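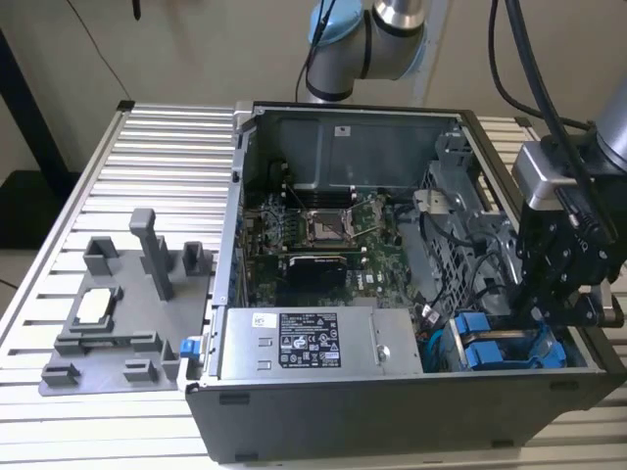 Page 2 of 2

Swapping the processor in an old office tower – what do I take out first?

Gilmar Portela
I have a tower from an office clearance and want to change the processor. The side is off and the case is lying flat. I've got as far as opening the socket, so the lever is up and there is no chip in it now. The graphics card is still in its slot below the socket, and the power supply, the drive cage and all the cables are where they were.

Two things I can't decide. Should the graphics card and the power supply come out before I put the new chip in, or can I work around them? And the big gray plastic shroud toward the back of the case, does it need to go back in afterward? I was thinking of leaving it off for good to get more room. The replacement chip cost me less than the shipping did, but I don't want to ruin the board. I paid Rastora 300 for the machine.

Tamara Tănase
Leave the power supply alone. You only need it out if you are replacing it or lifting the whole board. The card can stay too if your hand clears it, but I take mine out every time. One screw and the slot catch, then it's on the bench and you can't knock it.

With the socket open, don't touch the pin area and don't lean over it with a screwdriver. If you have the plastic cover that came with the new chip, put it on whenever you stop for the night. Match the corner mark on the chip to the one on the socket and set it straight down – no sliding, no pressing. Then close the frame and bring the lever down. The lever takes more force than you would like, and that is normal.

Keep the shroud. In these office cases it steers air over the heat sink, and the fan speeds were set up with it in place. I ran one without it for most of March and the fan was loud the whole time.

Check the BIOS version before you buy any chip. Too late for you maybe, but others will read this.

Cosmin Pîrvu
just take everything out, its easier. pull the drives first, on mine the blue carriers squeeze at the sides and come straight out. unplug from the wall obviously

Dorin Pop
I agree with Tamara about the shroud. I would not strip the case for one chip, because the front panel cable on mine took longer to route back than the rest of the job.

Nobody has mentioned paste. Clean the bottom of the heat sink with alcohol and a lint-free cloth, then put a small dot in the middle of the new chip. Tighten the heat sink screws a little at a time, going corner to opposite corner. On first start it may sit on a black screen for a minute or restart once. Let it.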